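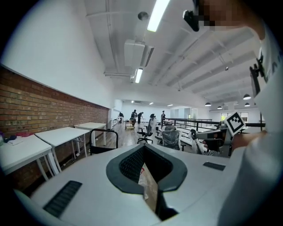
Kedura: second progress report to the Wanum fund
Prepared by Cindell, reporting period ending in April

1. Where we are

In our first report we explained the purpose of Kedura: to learn whether the small clearing work in an office reset can be shared between our crews and a robot arm, and what this sharing would do to the jobs of the crews. By small clearing work we mean the bottles, bags and pieces of packaging that stay behind on floors, desks and chairs when the furniture has been delivered. It is a boring part of the day and it involves much bending.

The recording of demonstrations is now the main activity. Our people take a gripper in each hand and do the clearing in their usual way, only slower, and the movements are stored for training. In the application we promised 3000 demonstrations. At the close of the period we had 2000 that passed the check. We made 332 more which did not pass, mostly in the first weeks, when the people were still learning how far the fingers open and how firmly they must close on something soft. We have kept them in a separate folder and they are not included in the result we claim.

The robot arm itself has not yet done any work on a customer floor. This is according to plan. We mention it clearly, as one of the questions after our last report seemed to assume that it was already in use.

2. Work at the Ionescu building

Ionescu gave us permission to use the upper floor while it is being furnished. It is a good place for us. The light changes during the day, there is brick on one side and windows on another, and chairs are standing around in their plastic. In our own training room everything had its place, and the recordings looked too much like each other.

The first tasks were chosen by the crew and not by the engineers. They were asked to name the objects which annoy them the most. Light plastic was mentioned by almost everyone. A bag full of air moves away when you touch it, and a clear bottle on a patterned floor is easy to overlook at the end of a shift. Both are now on the task list, with starting positions on the floor and on the seat of a chair.

A person who records does not sweep or carry at the same time. We made this a rule in the second week, after we noticed that supervisors were filling the short breaks with other duties. A recording turn is 30 minutes at most, then another person takes over. The time is paid at the normal rate and it is written in the roster under its own code, so that it does not look like lost time for the crew when the month is calculated.

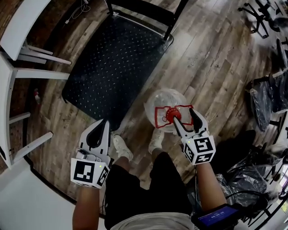
One of the crew said to us that the grippers are fine for the hands but that the neck gets tired from looking down, and asked if the turn could be made shorter for the floor tasks than for the chair and desk tasks. We think this is a fair request. From the next period, floor tasks will be mixed with higher ones inside the same turn. If the complaint continues we will shorten the turn, even if the remaining demonstrations then take longer to finish.

3. What has changed for the people

The fund asked us to report on this part with the same care as on the technical part. We held a conversation with every person who has recorded, in working hours and without the supervisor in the room. The notes were read back to them before we kept them.

The most common worry is still the number of jobs. We have repeated in writing that no position on the reset crews will be removed during the project. Several people answered that the project has an end, and that they would like to know what comes after it. We could not give them a satisfying answer. The management of Cindell will discuss it before the final report, and we would prefer to have a decision that we can show to the crews before any robot arm arrives on a customer floor.

The second point is about skill. Some of the older workers were surprised that their way of doing things was interesting for anybody. One of them places the thumb side of the gripper first and lets the other finger come, and this way has been copied by the others with fewer dropped objects. For us this raised a question of recognition. At present the recordings are stored with a task code only. Part of the crew likes this, as they do not wish to be compared. Others said they would be glad to have their contribution noted somewhere. We will offer both possibilities and each person can choose.

The third point is smaller. The cables are a nuisance. They catch on chair legs, and people change their natural movement to avoid them, which is bad for the recording as well as for the mood. We have asked for a shorter set. Until it comes, the person makes one trial movement before starting and moves the cable away from the furniture if necessary.
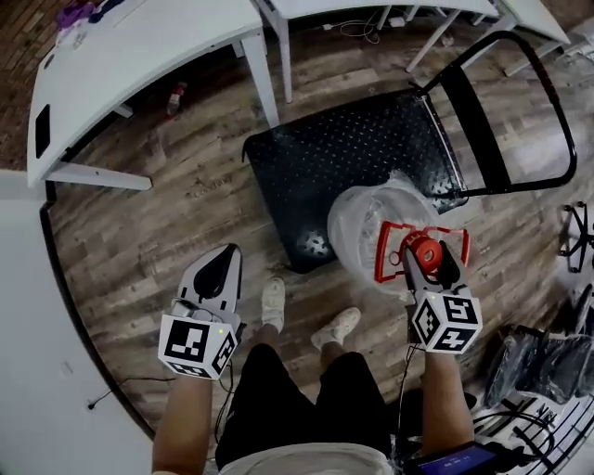 We also changed how the feedback is given. In the beginning the engineers sent a list of rejected demonstrations at the end of the day, and it was received like a school mark. Now the check is done together at midday, with the person who recorded sitting beside the engineer. It takes more time. The explanations are better in both directions, and two faults in the task instructions were found this way by the crew.

4. Difficulties and use of funds

We lost part of one month when the Ionescu building was closed for work on the air conditioning. The crew returned to normal resets in that time, and the salary cost was charged to Cindell and not to the grant. The equipment budget is in line with the plan. The training budget is a little underspent, and we ask permission to move the rest of it to paid recording time, as the learning happens mainly there.

5. Next period

We intend to complete the missing demonstrations, with more work at desk height. The first trial with the robot arm will be made in our own training room, outside customer hours, and members of the crew will decide which objects it gets. They have also asked to be able to stop it themselves from where they stand. The stop buttons are ordered, and the trial will not begin before they are installed and tested.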